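Subject: Re: [stedness-creek] July cleanup, what we still need

Replying to the list so everyone has the same information. Bereket's note first, my answers under it.

> On the July cleanup, Bereket Chala wrote:
> Can someone confirm where we are meeting? The flyer says the Plonwood
> lot but the signup page says the footbridge. Also, are we taking tires
> this time? There are a lot of them below the bend and I don't want to
> drag them up the bank if the hauler will leave them there.
> Bereket

Meeting place: the Plonwood lot, 8:30 a.m. The signup page was wrong and I have fixed it. The footbridge has room for three cars at most and the neighbors have complained before.

Tires: yes. Afridi Hauling will take up to 55 off the rim. Tires still on the rim go in a separate pile by the gate. Please don't mix them, they charge us for sorting.

What we pulled out in spring, for those who asked: 1,247 pounds by the transfer station ticket, not counting scrap metal. Most of it came from the stretch between the culvert and the old pump house, so we are starting there again.

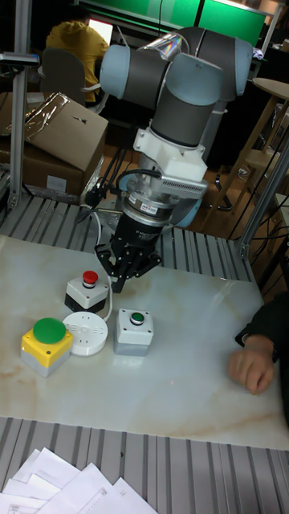 WHAT TO BRING

Boots you don't mind ruining. Long pants — the poison ivy on the east side is worse than last year. Your own water bottle. We have 17 grabbers and plenty of bags, but gloves are short, especially in small sizes, so bring a pair if you own one.

Kids are welcome above the bend with an adult. Below the bend it is adults only, as the bank has slumped and the footing is bad.

WHAT NOT TO PICK UP

Leave needles, car batteries and any closed drum where they are. Tie orange tape to the nearest branch and tell whoever is at the sign-in table. The county picks those up separately. Last time two batteries ended up in the regular bags and the station turned the whole load around. 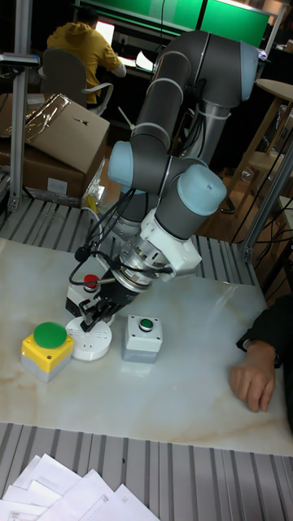 Shota Noguchi asked me off list whether the Tundwood side is included, because the signs there say private. It is, as far as the second fence post. We have a signed letter from the owner covering both banks up to that point. Past it we don't have permission, so please stop there even if you can see trash.

He also wanted to know about parking for trailers. Use the gravel strip at the back of the lot and leave the gate clear for the truck, which comes at 11:30. 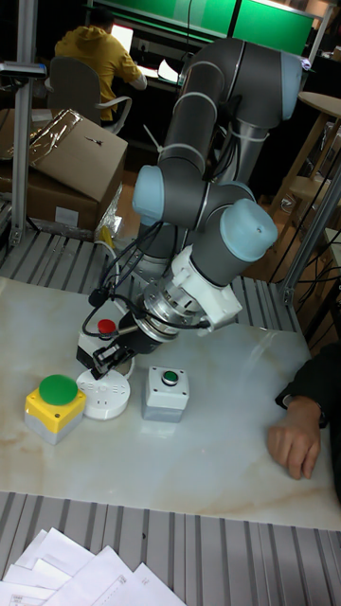 If it rains hard the night before, check your email by 7 a.m. I will post a yes or no to this list and nowhere else. Light rain we work through.

Still looking for one more pickup and somebody to run the sign-in table for the second half of the morning. Reply to me directly for either one.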